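Ticket: Gripper width drifts during hand-held demonstrations
Product: Kodex teaching kit, hand-held gripper
Site: Lernenier, Morncombe workshop
Status: Open, waiting for answer from support
Priority: Normal

Description of the problem

We record demonstrations by hand with the Kodex gripper and later replay them on the arm. The task is simple: take a small part from one bench, carry it to the next bench, put it down. Since the update in January the recorded opening of the fingers is not correct any more. When the fingers are fully closed, the log should say 0 mm. At the start of a session it does. After some 16 demonstrations it says 2 mm, and it does not come back until we restart the recorder.

On replay the arm believes the part is wider than it is. It closes too little and the part falls when the arm lifts. The position of the wrist is good all the time, so I think the tracking is not the cause.

What I tried first

Restarted the recorder between demonstrations. The error goes away, but then we must calibrate again each time, and this makes the work very slow.

Changed the cable between gripper and recorder. No difference.

Cleaned the finger markers with a dry cloth and checked that they are not loose. No difference.

Recorded with the old settings file from before the update. The same error, but it came later in the session. 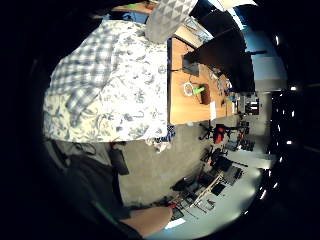 After this I looked at the raw log together with the video. The width is calculated from the two finger markers, and in bad light the software seems to keep the last good value. When the operator turns from one bench to the other, the markers are lost for a short moment. In one session I found a gap of 200 ms. After each gap the width starts again with a small offset, and the offsets are added together. I can not prove it, but the steps in the curve are always at the same places as the gaps.

I also tried to turn more slowly. It helps a little. We would like to keep a natural speed, otherwise the arm learns the slow movement too.

Update, 16:20

Installed the Morais filter package as your first answer proposed. The curve is smoother now, but the offset is still there. It is only harder to see, so I removed the package again.

Update, next morning

Made a longer test with fixed exposure. In 38 demonstrations the offset came only near the end. This is better than before but not good enough for training. With fixed exposure the far side of the room becomes too dark, and the placing step is then difficult to check in the video.

Questions for support

Is it possible to set the width to zero automatically each time the fingers close fully, without stopping the recorder?

Can the software mark the frames where a finger marker is lost? Then we could remove only these parts and keep the rest of the demonstration.

Can the recordings we already have be corrected afterwards, or must we make them again?

The logs and the settings file are attached to this ticket. Please do not close it before we have tested the next version.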